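Notes from the Ward 4 Desk
21 July 2026

Hello again, neighbors! I promised last time that I'd sit through the whole water contract hearing so you wouldn't have to, and I did, all the way to 11 at night, with a granola bar for dinner and a pen that died halfway through public comment. So get comfortable, because I have a lot to say about Plistcombe and its pipes.

For anyone just joining (welcome, there are a bunch of new names on the list this month), the city council wants to hand the running of our water system to a company called Trusalier. The city would still own the pipes and the treatment plant. Trusalier would run them, read the meters, send the bills and handle repairs, and the deal would last 16 years. That's four council terms! Most of the people voting on this will be long gone from their seats by the time it runs out.

Mayor Nazarenko opened the hearing and talked for a good while about "partnership." I like the mayor fine, and I voted for her the first time, but I wrote that word down over and over and I still couldn't tell you what we get out of it. Her main argument is that the city can't find enough licensed operators and the plant needs work we keep putting off. Both of those are true. I don't see how signing away the billing office fixes either one.

Then Councilwoman Sun-ja Choo got her turn, and wow. She had the draft contract in front of her with sticky notes all over it, and she went straight to the rate section. Under the draft, Trusalier can ask for an increase every year, and if the council doesn't act on the request within 90 days, it goes through on its own. She asked the city attorney whether she was reading that right. He said yes. She asked whether a late agenda or a missed quorum would count as the council not acting. He said he'd have to look into it – and this is a document that's supposed to come up for a vote before the end of the summer. 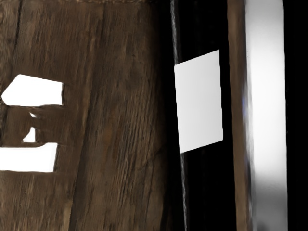

Brown wood grain with white openings at the left side.

Public comment was the best part of the night. The sign-up sheet ran onto a second page and people were patient with each other, which I can't always say about our parking meetings. A retired plant operator explained how the overnight shift works now and asked who'd be on call under the new setup. The Trusalier rep said staffing would be "responsive to need." The room groaned, me included.

Ga-eun Do, who a lot of you know from the tenants' group over at Stivmont Apartments, talked about shutoffs. Right now, if you fall behind, you can walk into city hall and work out a payment plan with a real human being. The draft only says that customers will have "access to support." She wanted the payment plans written into the contract, in plain language, with the waiting period before a shutoff spelled out too. She got the loudest applause of the night, and Councilwoman Choo said she'd bring it as an amendment. I'll be watching for that one!

I do want to be fair to the other side. A couple of speakers were in favor, and one of them made a point I've been chewing on ever since: the city has had years to fix the east side mains and hasn't done it. If you've had brown water coming out of your tap every spring, a promise from anyone probably sounds pretty good. I get that. I'd just like to see the repair schedule in the contract with dates on it, and right now the dates are in a separate appendix marked "draft, for discussion."

A few other bits from my notes. There are 200 pages in the full packet, and it's on the clerk's page under Pending Agreements (not under Water, where I looked first). The clerk's office also has a paper copy you can read at the counter if you don't want to scroll through all that. Written comments are still open and they do go in the record, so even two or three sentences are worth sending. Put your street in there if you can.

I've asked the mayor's office for the cost comparison they mentioned, the one that shows what it would take to keep everything in house. I asked before the hearing and I asked again after it. They were very polite both times. If it shows up, I'll send it around the same day.

Next issue I'll get back to the library hours and the crosswalk on Mill Street, which I know some of you are tired of waiting on. Keep the emails coming, and if you spoke at the hearing and I left you out, write me and I'll put you in.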